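Lists > Shop and Home Automation > Archive > Re: clearing a table, are we there yet

Re: clearing a table, are we there yet
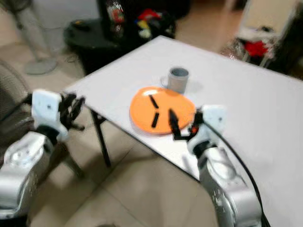 Clearing up after a meal is the chore I keep coming back to, because everyone on this list has an opinion on it and almost all of us wave it off as easy. Ukard put it in their sales sheet as a "basic task". Well. I ran kitchens for a while before I ran a packing line and I never met a basic one. Take the orange plate with the two black sticks on it and the gray mug right up behind it. What's the order? Mug first, then you come in over the plate. Plate first, you've got two thin things lying on it pointing different ways, and the second you tilt, they go. Sticks first, fine, but they're thin and lying flat and your fingertips have to get down onto the plate to get hold of them. A kid does all this without looking. I have not seen a machine I'd pay for do it yet.

Anyway, replying to the earlier message, sorry it took so long, end of quarter here.

> I don't see why you are all so gloomy. We had the Gestberg people in
> for a demo at the Villanueva plant and their two-arm unit unloaded a
> crate of mixed parts for 90 minutes with one stop. If it can do mixed
> parts it can do plates and cups. It is the same problem with softer
> edges. Two years and the canteen is automatic, I would put money on it.
>
> Also the price is coming down. What they quoted us was less than we
> spent on the last conveyor. Somebody tell me what I am missing.

OK what you're missing, in no order.

Mixed parts in a crate are YOUR parts. You know every one. You've got drawings. The canteen gets whatever walks in, somebody's mug from home, a lid, a fork stuck to a napkin. Different job.

One stop in 90 minutes, with who standing there? Ask that. When we had the Plevumitz trial it was "one stop" too, and then I looked at the log and there were a lot of little nudges that didn't get written up as stops. Somebody reaching in and squaring up a box. I don't call that unattended. I said so at the time and got told I was being negative.

Handles. A mug with a handle off to one side is a different thing to grab depending which way it's turned. Go over the top, go round the body, go for the handle, three different moves and the machine has to pick one before it gets there. Our trial unit did the body every time. Fine when empty. Not fine half full of coffee.

Thin stuff on a dish. Pens, sticks, knives, whatever. This is the one I'd really like to hear from people on. We tried it with plain dowels on a tray, 10 tries in a row, and quit counting it as a test becuase it kept pushing the dowel along instead of picking it up. Softer pads helped some. Longer nails (that's what we called them, the tips) helped more but then it couldn't do boxes.

And speed. I timed our own people on the evening clear, more than 300 pieces in a shift, with talking. The machine would of been at it till morning. Doesn't matter at home maybe, you're asleep. Matters to me.

Not saying never. The arms are fine now, strong enough, quiet enough, two of them together is a big help, one steadies while the other picks. Price, agreed, coming down. I'd already buy one for pallets if the guarding didn't eat half the floor. It's the hands and the deciding that are behind. For dull repeat work with the same 400 boxes all day, go ahead, get the quote. For the canteen I'd keep your money in your pocket for now.

What I'd ask Gestberg to do: don't let them bring the crate. Set your own table. Plate, mug, a couple of thin things laid any old way, mug touching the plate. Then move it all a hand's width and ask for it again. No reteaching in between. If they'll do that in front of you I'll take back most of this.

Has anyone got numbers on the tips question? Even bad ones. Also still looking for a used guard fence, the tall kind, we will collect. Planning to try again in September once the new line is in so before then would be good.

Sent in a rush, fix the spelling yourselves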